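卓上の腕を借りて暮らす
Stirnumの学習用アームキット「Flullier」を、Donddaleの仕事場で使ってみた

文・本誌編集部

ロボットの腕を買うという行為は、私にとって長いあいだ、工場を持っている人の話でした。床にボルトで固定し、柵を立て、専門の業者に来てもらう。そういう買い物です。ところが最近は、机の上に置いて、手で動かして仕事を教えるというキットが、いくつかの会社から出ています。値段はまだ安くありません。しかし、中古の自動車を買うかどうか悩むような人であれば、同じくらい悩むことができる値段になりました。

今回取り上げるのは、Stirnumという会社の「Flullier」です。腕、手首の装置、指、作業用の白い板、ケーブル類、そして動作を記録して学習させるためのソフトウェアが、ひとつのセットになっています。編集部では冬のあいだ、Donddaleにある小さな仕事場にこれを置き、毎日のように動かしました。この記事は、その使用の報告です。性能の測定表は載せません。測定表はメーカーの資料にありますし、私たちの仕事場は測定に向いた場所でもありません。代わりに、使う人が最初の数週間に出会うであろうことを、順番を守って書きます。

箱を開ける日

荷物は二つに分かれて届きました。大きい箱には腕と電源が入っていて、小さい箱には残りのすべてが入っています。私は小さい箱のほうを先に開けましたが、これは失敗でした。板を机に置く位置は腕の位置によって決まりますので、先に板を置いても、後でもう一度動かすことになります。説明書の最初の章にはその通りに書いてあります。私は読んでいませんでした。

説明書は226ページあります。紙に印刷されたものが一冊、箱に入っています。私は紙の説明書が好きなので、これは嬉しいことでした。文章は丁寧で、図も多いです。ただし、日本語版は翻訳の調子が章によって違います。組み立ての章は自然な日本語で、ソフトウェアの章は少し硬く、安全の章はたいへん硬いです。私も日本語を外国語として学んだ人間ですから、翻訳者の苦労はよく分かります。「把持」という言葉が出てくるページと「つかみ」という言葉が出てくるページがあり、同じ意味であると理解するまでに一晩かかりました。

腕の重さは、一人で持ち上げられないほどではありませんが、一人で持ち上げないほうがよいです。持ったまま固定具の穴に合わせる必要があり、そのときに手が二本では足りません。私は二回試して、三回目に同僚を呼びました。呼んでからは短い時間で終わりました。

固定具は机の縁を上下から挟む形です。机の板が薄いと、腕が速く動いたときに机全体が揺れます。私たちの最初の机がそうでした。記録した動作を再生すると、腕は正しく動いているのに、机の上の物が少しずつずれていきます。この問題の原因に気がつくまで、私はソフトウェアの設定を何度も変えていました。机を厚いものに替えた日から、その設定はすべて元の値に戻してあります。

手で教えるということ

Flullierの基本の使い方は、人が動作の見本を見せ、それを何度も記録し、記録からモデルを学習させるというものです。見本の見せ方は二通りあります。腕を直接手で持って動かす方法と、離れたところにある操作用のハンドルで動かす方法です。標準のセットに付いているのは前者で、ハンドルは別売りです。

腕を手で持って動かすと、最初はとても軽く感じます。モーターが自分の重さを支えてくれるからです。肘のあたりを押すと、手首の向きが意図しない方向に変わることがあります。これは慣れの問題だと説明書に書いてありますが、私の感想では、半分は慣れの問題で、半分は関節の配置の問題です。板の手前の隅に指を下ろそうとすると、腕が窮屈な形になり、記録を見返すと、そこだけ動きがぎこちなくなっています。

そのため、私は途中から、物を置く場所を少し奥に寄せました。これは教える側の都合に合わせた配置です。本当の台所では、物は人の都合に合わせて置いてあるので、このやり方は少しずるいかもしれません。しかし最初の課題としては、腕の得意な範囲で始めるほうがよいと思います。

記録の開始と停止は足元のペダルで行います。このペダルは、セットの中で私が最も気に入った部品です。両手がふさがっていても使えますし、踏んだときの感触がはっきりしています。記録が始まると短い音が鳴り、止まると低い音が鳴ります。音を消す設定もありますが、消さないことを勧めます。私は一度消したまま午後の作業をして、ペダルの踏み方が一回ずれていたために、動作の部分が記録されず、物を元に戻す部分だけが記録されていました。それを見返す作業は、なかなか悲しいものでした。

台所の課題

説明書には、練習用の課題がいくつか載っています。積み木を積む、布をたたむ、コップを並べるなどです。私たちはその中から、台所の課題を選びました。板の上に食べ物や食器を置き、「これをあれの中に入れる」「これをあちらへ移す」という短い動作を教えるものです。

台所の課題を選んだ理由は、形の種類が多いことです。ケチャップのボトルは細長く、首のところが細くなっています。どこをつかむかによって、持ち上げたときの傾きが変わります。いちごは小さくて、向きを決めるのが難しいです。浅い皿は、縁をつかもうとすると指が板に当たります。水切りは縁があるのでつかみやすいと思いましたが、実際に教えてみると、長いほうの向きでつかむか、短いほうの向きでつかむかを、人間のほうが毎回迷いました。人間が迷うと、記録も迷ったものになります。

これは大事なことなので、もう少し書きます。見本を集めるとき、私は初めの日、できるだけいろいろなやり方を見せようとしました。いろいろ見せれば賢くなるだろうと考えたのです。学習させた結果を動かしてみると、腕は皿の上で止まり、右へ少し行き、左へ少し行き、また止まりました。二つのやり方の中間に行こうとしているように、私には見えました。翌日からは、つかむ場所を決め、近づく方向を決めて、物の位置だけを変えるようにしました。するとその日の夕方には、腕はずっと落ち着いて動くようになりました。 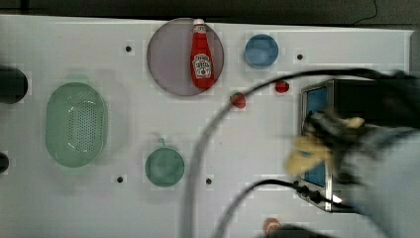 動きの速さについても、似たことがありました。人が手で教えると、板の上を横に移動するときは速く、物の近くでは遅くなります。これは自然なことで、悪いことではありません。ただ、速いところで急に方向を変えると、手首のカメラが記録した映像はぶれてしまいます。ソフトウェアには、ぶれの大きい区間に印を付けてくれる機能があります。印が付いても自動では削除されません。使う人が見て、残すか捨てるかを決めます。私は初めのうち、印の付いた区間をすべて捨てていましたが、そうすると移動の途中がなくなり、動作が細切れになります。今は、つかむ瞬間と放す瞬間にぶれがある場合だけ捨てることにしています。

それから、置き直しの問題があります。ひとつの見本を記録するたびに、人は板の上の物を元に戻したり、別の場所に置いたりしなければなりません。これは退屈な仕事です。退屈な仕事をする人は、だんだん同じ場所に物を置くようになります。私もそうでした。自分ではいろいろな場所に置いているつもりでしたが、ソフトウェアの画面で置き場所の分布を見ると、板の右半分に集まっていました。私は右利きです。

Stirnumはこの対策として、次の置き場所を画面に表示する機能を用意しています。表示された場所に物を置けばよいので、考えなくて済みます。この機能を使い始めてから、作業は前より退屈になり、結果は前より良くなりました。

指と手首

標準の指は柔らかい素材で、物の形に合わせて少し変形します。硬い皿をつかむときも、柔らかいものをつかむときも、力の設定をあまり変えなくてよいのは助かります。欠点は、汚れが目立つことと、細いものが苦手なことです。細いものをつまもうとすると、指の先が先に曲がってしまい、物がその下に隠れます。説明書には、細いものには別売りの硬い指を使うようにと書いてあります。

指の交換は、ねじを外して付け替えるだけです。ねじは小さいので、白い板の上に落とすとすぐ見つかりますが、床に落とすと見つかりません。予備が袋に入って付いてきます。私はその袋をすでに開けました。

手首の装置には画面が付いています。ここに接続の状態や、力の設定が表示されます。買う前の私は、手首に画面が付いていても、腕が動いていれば読めないだろうと考えていました。その考えは正しくて、動いているあいだは読めません。けれども、腕を止めて指を調整するときに、わざわざパソコンのところまで歩いて戻らなくてよいことは、思っていたより便利でした。文字がもう少し大きければ、さらに便利です。

腕を覆う布のカバーは、関節のすき間に物や指を挟まないようにするためのものです。布なので、動くとしわが寄ります。洗うことができると書いてありましたので、一度洗いました。乾くまでのあいだはカバーなしで腕を動かすことになりますが、説明書はそれを禁じています。そこで、その日は記録の整理をして過ごしました。カバーが二枚付いていれば、この一日は必要ありませんでした。

ケーブルの話

このキットについて不満をひとつだけ書いてよいと言われたら、私はケーブルのことを書きます。手首の装置から出るケーブルは太く、硬く、板の上に垂れます。腕が手前に来ると、ケーブルも手前に来て、置いてある物に触れることがあります。軽い物なら押してしまいます。

説明書は、付属の留め具でケーブルを腕に沿わせるように指示しています。その通りにすると、今度は手首をひねる動作のときにケーブルが引っ張られます。余裕を大きく取れば垂れ、小さく取れば引っ張られる。私は留め具の位置を何度も変えて、今の位置に落ち着きましたが、満足しているとは言えません。

私の質問に対するStirnumの返事は、次の版では細いケーブルに変更する予定がある、というものでした。時期は教えてもらえませんでした。今の版を買う人は、天井か棚からケーブルを吊る方法を考えておくとよいと思います。私たちの仕事場では、天井が高すぎて、それができませんでした。

一方で、ケーブルが見えている状態で記録した見本にも、良い面があるかもしれません。学習したモデルは、ケーブルが物の一部を隠していても、それほど混乱しませんでした。もちろん、これは私の仕事場での印象で、きちんと比べた結果ではありません。

Vītolaという名前のソフトウェア

付属のソフトウェアは「Vītola」という名前です。iの上に横棒が付いています。検索するときに横棒なしで入力しても、Stirnumのサポートのページは正しい結果を出してくれました。小さいことですが、私の名前にも日本のパソコンで入力しにくい文字が入っているので、こういう気づかいには感謝します。

Vītolaの画面は三つの部分に分かれています。左に見本の一覧、中央に映像、右に関節の動きのグラフです。見本の一覧には名前とメモを付けることができます。最初の週、私はメモを付けませんでした。二週目に、どの見本が机を替える前のもので、どれが後のものか分からなくなり、結局すべてを録り直しました。メモの欄は、面倒でも埋めてください。「机を替えた」「照明を変えた」「指を洗った」くらいの短い言葉で十分です。

照明についても書いておきます。十二月の仕事場は、午後四時を過ぎると急に暗くなります。昼に集めた見本だけで学習させたモデルは、夕方になると失敗が増えました。特に、白い板の上に長い影が出るときに、皿の縁と影の縁を間違えるような動きをしました。電灯をつけて窓にカーテンを引けば解決しますが、私は夕方の見本も加えるほうを選びました。時間はかかりましたが、その後は時刻を気にしないで動かせるようになりました。

学習は、自分のパソコンで行うことも、Stirnumのサーバーで行うこともできます。自分のパソコンで行う場合は、それなりの画像処理装置が必要です。編集部のパソコンでは一晩かかりました。サーバーで行う場合は、見本を送って待つだけですが、映像が会社の外に出ることになります。板の上だけが映っているなら気にしない人も多いでしょう。しかし、手で教えるときには、人の手や袖が映ります。背景に仕事場の様子が入ることもあります。送る前に映像を確認する画面があり、見本ごとに送るかどうかを選べます。この画面は分かりやすく作られていて、良いと思いました。

できることと、できないこと

読者が一番知りたいのは、結局この腕が何をしてくれるのか、ということでしょう。私たちの仕事場で、腕が安心して任せられるようになった動作は、物をひとつつかみ、決まった皿や器に入れることです。物の位置は毎回違っていてもかまいません。向きも、ある程度までなら違っていて大丈夫です。

二つの動作を続けて行うこと、たとえば器を動かしてからその中に物を入れることは、できる日とできない日がありました。失敗するときは、たいてい最初の動作の終わりで指が器から離れきらず、次の動作に移るときに器を少し引きずります。見本を足すと良くなりますが、どれだけ足せばよいのか、私にははっきりした感覚がまだありません。

見たことのない物については、期待しないほうがよいです。新しい器を置くと、形が似ていればつかみますが、色が大きく違うと近づき方が不安定になりました。これは機械の欠点というより、私たちの見本の種類が少ないことの結果だと思います。いろいろな物を揃えて見本を取ればよいのですが、その手間は使う人が払うものであり、箱の中には入っていません。

そして、台所の仕事を本当に手伝ってくれるわけではありません。濡れた食器、熱い鍋、刃物は、安全の章で使用が禁じられています。Flullierは、学ぶための道具であり、教えるための道具です。この点について、Stirnumの宣伝は少し曖昧です。製品の紹介ページを見ると、夕食の準備を任せられるような印象を受ける人もいるでしょう。説明書のほうはずっと正直です。買う前に説明書を読むことができますので、読んでください。会社のサイトから、登録なしで見られます。

値段とサービス

標準のセットは3744ユーロです。手首の装置の画面を省き、指を一種類だけにした簡易セットは2812ユーロです。操作用のハンドルはどちらのセットにも含まれません。

二つのセットの差額をどう考えるかは、使い方によります。一人で使い、腕のすぐ隣にパソコンを置けるなら、簡易セットで困らないと思います。教室のように、何人かが交代で使う場所では、手首に状態が表示されるほうが安全です。腕の前に立っている人が、今どの状態なのかをその場で確かめられるからです。

返品は、届いてから30日まで受け付けています。送料は購入者の負担です。腕は重いので、この送料は小さい金額になりません。迷っている人は、返品を当てにするより、先に貸し出しのサービスを使うほうがよいでしょう。貸し出しは月単位で、気に入ればそのまま買い取ることができ、支払った分の一部が代金から引かれます。どれだけ引かれるかは借りた長さによって変わり、契約書の表に書いてあります。この表は読みにくいので、申し込みの前に問い合わせることを勧めます。

サポートへの問い合わせは、メールと電話でできます。私は冬のあいだに何度かメールを出しました。返事は速いときで当日の午後、遅いときで数日後でした。内容は親切で、こちらの書いたことをきちんと読んでくれていると感じました。電話は一度だけかけました。私は電話の日本語があまり得意ではないのですが、相手はゆっくり話してくれましたし、最後に話の内容をメールでも送ってくれました。

修理の場合は、手首の装置だけを送ることができます。腕全体を送る必要があるのは、肩の関節が故障した場合です。幸い、私たちはどちらもまだ経験していません。一度、手首のコネクタがゆるんで画面が消えたことがあり、故障だと思って慌てましたが、差し直したら元に戻りました。この症状は説明書の後ろのほうに載っています。

教室で使う人のために

Donddaleの仕事場には、近所の工業高校の先生たちが見学に来たことがあります。先生たちの質問は、性能よりも運用についてのものが多かったです。授業の時間の中で準備が終わるか。生徒が壊したらどうなるか。鍵のかかる棚に入るか。

準備については、腕を机に固定したままにしておけるなら、電源を入れてから使えるまでの時間は短いです。毎回しまう必要があるなら、授業の前の休み時間では足りないでしょう。固定の位置が少しでも変わると、位置合わせの手順をやり直すことになります。この手順は板に開いている穴を目印にして行います。難しくはありませんが、急いでいるときに行うと間違えます。

壊れることについては、指は消耗品だと考えてください。ほかの部分は丈夫に作られています。強くぶつかると腕は自分で止まり、人が確認のボタンを押すまで動きません。止まる力の強さは設定で変えられますが、教室では初めの設定のままにしておくべきです。

棚の問題には、私は答えを持っていません。腕は折りたたんだ形でもかなり場所を取ります。見学の先生の一人は巻き尺を出して測り、手帳に書いて帰りました。

授業の内容としては、学習させることよりも、見本を集めることに時間を使うのがよいと思います。見本を集める作業には、観察すること、同じ条件を守ること、記録に名前を付けることが含まれています。失敗した見本を皆で見て、どこで失敗が始まったのかを話し合うこともできます。Vītolaには映像を一コマずつ進める機能があり、この話し合いに役立ちます。

使い続けるかどうか

貸し出しの期間が終わりに近づいたとき、編集部では買い取るかどうかの話をしました。意見は分かれました。机を一つ占領されるのが困るという人がいて、それはもっともな意見です。動作音が気になるという人もいました。音は大きくありませんが、同じ動作を繰り返すので、同じ音が繰り返されます。集中して原稿を書く人の隣には置かないほうがよいです。

私は続けたい側でした。いちごを器に入れるだけの動作に何週間もかけたのですから、途中でやめたくないという気持ちもあります。それとは別に、見本を見返す時間が好きになった、ということもあります。自分の手がどのように物に近づき、どこで遅くなり、どこでためらうのかを、私はこの年になるまで知りませんでした。

話し合いの結果、貸し出しを二か月延長することになりました。次は、布をたたむ課題を試す予定です。説明書によれば、布の課題には指の交換と、板の上に敷く滑り止めが必要です。滑り止めは標準のセットに入っているはずですが、小さい箱の中にはまだ見つかっていません。先週、サポートにメールで問い合わせたところです。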